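Robot arm going into our test kitchen, what happens to the prep staff?

bendus_line2
I work at a meal kit plant in Toledo, 58 people on days. Management is bringing in an arm from Fivier for the test kitchen, and if it goes well they want more on the packing side. They say no layoffs. Has anyone been through this? What changed in your job?

fanddale
We went through it two years ago with 90 on the floor. No one was let go in my department, but the work shifted. I used to cook test batches all day. Now I spend most mornings setting up runs in simulation and checking them before the real arm does anything.
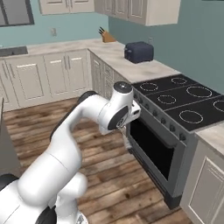
My own job title went from prep cook to cell operator, and the pay step took nearly eight months to come through. Ask for that in writing first. The training was two weeks and most of it was learning what to look for on a screen. With the arm reaching toward the oven like that, I check where the wrist and gripper are going in relation to the door handle, and whether the arm stays clear of the cooktop and the toaster on the counter behind it. Knowing kitchens helps more than knowing computers. The cooks picked it up faster than the techs did.

The downside is that you stand alone a lot more, and breaks depend on the run schedule.

nightshift600
they said no layoffs at our place too. they just didnt replace people who quit. watch the Saturday shift, thats where ours went first

toledo790
Depends on your contract. Ask your steward whether new duties have to be posted. Ours did, and people with seniority got first pick of the operator spots.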